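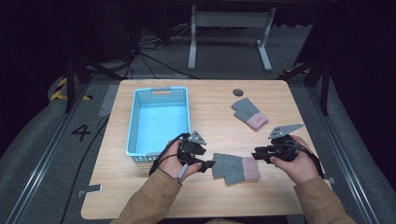
Capítulo 2
El guante y la nómina

Meter un guante en una cesta es una tarea que ningún manual de organización industrial se ha dignado a describir. En la lavandería de Clindollow la hacían 9 personas por turno, y en la ficha del puesto figuraba como «varios». Cuando la dirección contrató a Skendex para automatizarla, «varios» resultó tener más de 70 pasos, y hubo que pagar a un consultor para que los escribiera.

Este capítulo trata de lo que ocurre entre la firma de un contrato así y el primer turno en que la máquina trabaja sola. Suele ser un periodo largo, y el folleto comercial lo resuelve con una flecha.

Durante esos meses el personal de Clindollow cambió de oficio sin cambiar de taquilla. Quien antes recogía guantes pasó a enseñar a recogerlos, pinza en mano, despacio y repitiendo. La categoría salarial, en cambio, mostró una notable estabilidad.

Al terminar, el lector deberá poder:

distinguir entre tarea, puesto y oficio;
explicar qué parte del saber de un operario no consta en su ficha;
calcular el coste de la formación que la empresa no contabiliza.

El caso Stirside, donde la plantilla negoció antes de enseñar nada, se estudia en el apartado 2.8.

2.1 Qué se automatiza cuando se automatiza «varios»

Conviene empezar por el vocabulario. Llamamos tarea a una acción con principio y final reconocibles, aunque en la ficha del puesto no aparezca ninguno de los dos.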